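About Akstead

Akstead is a package testing workshop. We evaluate flexible film bags and pouches used for liquid and semi-liquid foods: raw egg, sauces, marinades, soup bases and dairy blends. Our clients are small food producers and the converters who supply them.

What we do

Most of our work falls under three headings.

Containment. A bag is filled, closed or left open as the client's process requires, and placed on its side on a flat surface. We record where the contents settle, how far they travel toward the opening, and how much remains in the folds after emptying.

Handling. Bags are picked up, turned, opened and set down by hand. Thin clear film behaves differently once there is liquid in it, and the point at which it is held matters. We report on grip position, film slip and distortion at the mouth of the bag.

Residue. The bag is emptied and weighed. Results are given as a percentage of fill weight, with the fill temperature stated.

Why egg

Raw egg is our standard fill for comparison work. The white is viscous, the yolk is easily broken, and both are easy to see through clear film. A result with egg can be compared across bag sizes and film gauges without dyes or thickeners. Where a client's product is thinner or more abrasive, we run that product alongside the egg and report both sets.

Facilities

Akstead occupies Unit 14 of the Griffiths building in Sornen. There are 6 test tables, each with a wooden top. Tops are wiped down between fills and replaced when the surface is marked deeply enough to affect a bag lying on it. Chilled storage and the balance room are across the corridor in Unit 219. Deliveries should be addressed to Unit 14; the other door is not staffed.

Methods and records

Our internal procedures are collected in the Tuveck manual, now at 201 pages and last revised in February. Sections relevant to a job are supplied with the report. Each report lists the film, the fill, the table used, the operator's initials and any departure from procedure. Raw readings are kept and can be requested at any time by the client who commissioned the work.

We do not certify packaging for food contact, and we do not test rigid containers or cans. Inquiries of that kind are returned with a note to that effect.

Submitting samples

Send flat, unused bags in their original wrap. Partly used rolls are accepted if the first turns are left on. State the intended fill, the fill volume and whether the bag is to be closed. Perishable fills should arrive early in the week. 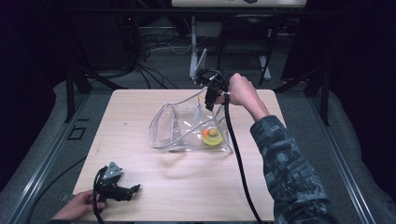 Samples received without a stated fill volume are held until the figure is supplied. Unused bags are returned with the report on request.

Page updated Tuesday, March 10, 2026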